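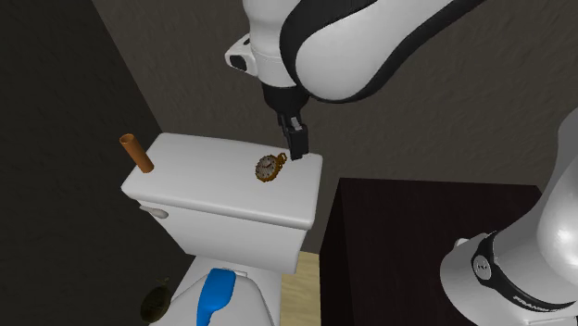 Stavcombe gets its own short film prize, with first entries due in April

19/01/2020

Stavcombe: Povix, the small distribution company that has been bringing subtitled features to the old Jin cinema these past few winters, has joined up with the Hurkcombe Film Society to set up a yearly prize for short films, and anyone in either town who has ever had a half-finished movie sitting on a laptop may want to dig it out again.

The Stavcombe Shorts Prize, as it will be called, is open to fiction, documentary and animation of up to 15 minutes, and there will be a separate award for a first film by a director of any age (the society was very firm on that last part, having had a lovely letter from a retired bus driver who took up filmmaking after his grandchildren left him their old camera). Entries open in April and will be watched by a panel of society members, with the finalists shown over two evenings at the Jin, which seats 441 when the balcony is open.

Povix will put up $1,265 for the best film and $1,165 for the best first film. The company has also promised to carry both winners in its touring program, where they will play ahead of the main feature.
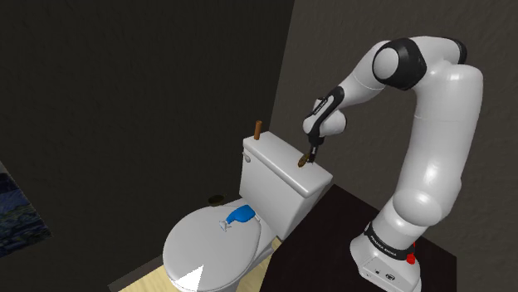
The society has been talking about something like this for years. Its members already hand out a little certificate at the Christmas social for their favorite release of the year, and the arguments over that certificate tend to run well past the coffee, so it seemed a natural step to put all that energy toward local work. Povix said in a statement that it was "delighted to be asked, and a bit surprised it hadn't been done already."

Entry forms will be at the Jin box office and at the Hurkcombe library from the start of April. The fee is $10, and it is waived for students. Films in any language are welcome as long as they have English subtitles, and the organizers hope to choose 60 for the panel's longer second round.

Filed under: Movies, Awards, Local Arts

60 shares | 3 comments

balconyrow
So happy to see this! We drove over to the Jin for the winter season and had such a nice time, even with the parking. Will the finalist evenings be ticketed?

mk_edits
Does the 15 minutes include credits? Mine are long, I had a lot of people to thank.

Hurkcombe reader
Please, please open the balcony.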